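3.2 Waiting, work and the question of moving on

The accounts in this section come from the second round of interviews, carried out in June in the two reception sites at Kultau and Szénási. Both towns stand on the overland route that most of our respondents had followed, and both had, until a few years earlier, been places that people passed through in a night. By the time of our visits this had changed. The border post beyond Szénási had stopped taking walk-in claims, and people who had meant to stay for a day or two were still there months later. Sæther (Idun Sæther, field notes, 8/8/18) calls this "being parked", a phrase she took from a respondent, and we use it here in the same sense.

We asked each person the same opening question: what did you expect when you arrived? Most had expected very little of the town itself. They knew its name from relatives or from drivers, and they knew which bus left from which side of the square. One man from the Kultau group put it like this:

"My cousin told me, go to Kultau, buy bread, sleep, and in the morning there is a car. He did not tell me anything else about it. I did not know there was a river."

Respondents who had travelled with children gave fuller answers. They had asked about schools and clinics before they left, and several had chosen Kultau over Szénási for that reason, although the wait for papers was known to be longer there. This runs against the view, common in the earlier literature on transit towns, that people on the move pick their stopping places by speed and cost alone. For parents in our sample the choice was made on other grounds, and it was made early, often before the first border.

Registration was the second theme. The district file at Kultau held 1601 open cases when we were given access to it. We did not draw our sample from the file, as many entries were out of date and some people appeared under more than one spelling of their name. The clerks knew this and worked around it by memory. When a clerk was moved to another office, the people whose cases she had handled had to explain themselves again from the start, and four of our respondents described this as the worst part of their stay. It was worse, one woman said, than the journey, "because on the road you only have to say it one time".

Szénási had no district file. Claims there were taken by a mobile office run by Gosex, a contractor, which came when it could. Respondents kept a list among themselves of who was next, and the contractor's staff came to rely on it. We were shown the list in an exercise book. It had been kept by three different people in turn, each of whom had handed it over on leaving. Disputes over places were settled by whoever held the book, and we heard of few that went further than that. The list had no legal standing, but a person missing from it was in practice not seen.
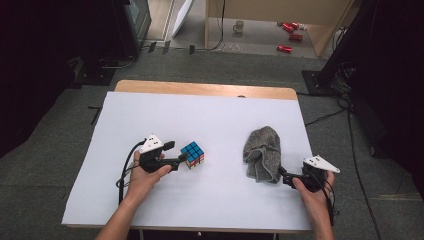 Figure 9. Both hands in use, each holding a black gripper, with a Rubik's cube on the white board.

Paid work was scarce in both towns and was of the usual kinds - picking, loading, cleaning, some building work in the dry months. Under the rules in force at the time a person with an open claim could not be employed, but could receive what the regulations call an allowance for assistance. Local employers understood this well. Day rates for respondents were lower than for townspeople doing the same job, and the difference was spoken of openly on both sides. Some respondents defended it. They said the employer took a risk in having them, and that a lower rate was the price of being asked back the next day.

Others refused such work altogether. In the Szénási group this was most often the position of people who had held a trade or a post at home: a surveyor, two teachers, a man who had run a pharmacy. They gave their reasons in terms of what would come later. A teacher who loads lorries, one of them said, arrives in the next country as a man who loads lorries. We should be careful with this finding. The people who refused casual work were also those most likely to be receiving money from relatives, and we cannot separate the two things with the material we have.

The savings club known as Drokeo deserves a short note here. It was started in Kultau by women from two language groups who shared a kitchen. Each member paid in a fixed sum every week and the whole pot went to one member at a time, in an order agreed at the start. Clubs of this type are well known from the region most members came from, and nothing in the basic design was new. What had changed was the order of payment. At home the order would be drawn by lot or set by age. In Kultau it was set by the expected date of leaving, so that a woman whose papers were close to being settled moved up and took the pot before she went. She was then trusted to go on paying from wherever she ended up. Members told us that most had done so, some of them long after leaving, through friends or by transfer. Two had not, and the loss was shared out among the rest.

This arrangement makes sense only if the members see the club as lasting longer than their own stay. We take it as a sign that ties formed in transit towns are not always as thin as they have been described. The women of Drokeo could name former members in several countries and knew in most cases whether they had found housing, who had married, and who had been turned back. Much of the practical advice passed on to newcomers in Kultau came from this source. It was more recent than the printed leaflets in the registration office, and people trusted it more.

Relations with townspeople were harder to read. In interviews with residents we heard complaints about rents, about the queue at the clinic and about noise near the bus station, and we heard the same complaints from respondents, who queued at the same clinic and slept nearer to the buses. Open hostility was reported seldom. Respondents spoke more often of being ignored. A young man in Szénási had bought tea from the same stall every morning since his arrival and said the owner had not yet asked where he came from. He was not sure whether to take this as rudeness or as good manners, and had decided on the second.

Shopkeepers in both towns had picked up numbers and greetings in the languages of their customers. Children picked up more. In Kultau, where the primary school took in pupils with open claims, several parents depended on a son or daughter to read letters from the district office. The parents were uneasy about it, mainly because the letters could contain bad news that a child would then know first. One mother had begun taking her letters to the bakery instead.

When we asked about the future, answers fell into two kinds. Some respondents named a country and often a city, and talked about the stay as time lost. A smaller group had stopped naming a place. They talked about the next appointment, the next rent day, the end of the school year. It would be easy to read this as giving up, and some aid workers we met did read it so. The respondents themselves did not describe it in that way. Several said they had found the waiting easier once they had stopped counting, and that they would leave when there was a paper to leave with. Length of stay does not fully explain the split, as there were people in the second group who had arrived after many of those in the first.

We return to this in Section 4, where the interviews are set beside the decisions later made on the same claims.

Shares 3 · Comments 4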